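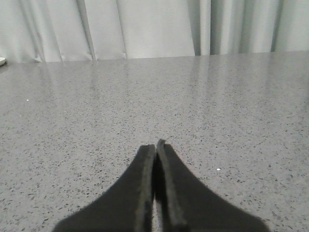 Zenelley Robotics Club: Arms and Grippers board

Topic: Start position rules, can we please agree on some?

jabari_m
Right, I've been asked to write up house rules for the wrist camera arm before the April open day and I'd like arguments now, not on the night. Picture at the top is how I think every run ought to begin. Fingers closed, nothing in them, clear counter in front, curtain at the back. My draft:

1. Gripper shut and empty before you press record.
2. Nothing on the worktop within reach until the arm has stopped in its start position.
3. Wipe down between people.
4. Hands off the worktop while the arm is live. Somebody else holds the stop button.

Shout if you hate any of it.

kevberg_fan
I hate number 1, sorry! At Prornport we always started open. If you start shut, you waste the first bit of every run opening up, and over an evening that adds up to a lot of nothing.

Lai-ching Wan
But shut tells you something. If the tips don't line up you spot it straight away. Look at the picture, the right tip is sitting a bit higher than the left one. Is that the angle or is a finger fitted badly? With them open I'd never have asked.

jabari_m
Could be the camera angle, I wouldn't swear to it either way. I'll check it against the square on Thursday.

Ching-wen Choi
Can we talk about number 3, because I can see two little white dots on that counter, one off to the left and one to the right of the fingers. Crumbs? Or is it just the stone? With all that speckle I can't tell, and if I can't tell I doubt Golob's tracking script can.

kevberg_fan
Could easily be the stone, it's flecks from end to end. I think you're fussing.

Ching-wen Choi
Maybe I am! Wipe it and look again, then we'd know. It takes no time at all.

Lai-ching Man
My bugbear is the shine. You can see the curtain folds reflected in the far half of the worktop. I'd add a rule about putting a matt mat down. Same mat, same place, taped corners.

jabari_m
Not keen on making the mat compulsory. Half of us want to practise on awkward surfaces, that's rather the point of the exercise. Could do "mat or no mat, but write down which"?

Lai-ching Man
Fine, as long as people really do write it down. Last time I went through the log, 12 of the 18 entries had the surface box left blank and I'm still cross about it.

Wing-yan Yip
Also there's something white poking in at the far left, by the curtain. No idea what it is. Does "within reach" cover that? I'd say anything the camera can see should go, reach or no reach.

kevberg_fan
Oh come on, we'll be clearing the whole building.

Wing-yan Yip
Only the worktop, you lazy article :)

jabari_m
I'm with Wing-yan on this one. New version:

1. Gripper shut and empty at the start. Open starts allowed if you note it in the log.
2. Worktop clear as far as the camera sees.
3. Wipe between people, then check the picture.
4. Unchanged, and I'm not taking votes on it.
5. Mat or no mat, fill in the surface box.

kevberg_fan
Still think 1 is the wrong way round but I can live with it. Who's printing them?

Lai-ching Wan
I will. Big letters, next to the stop button.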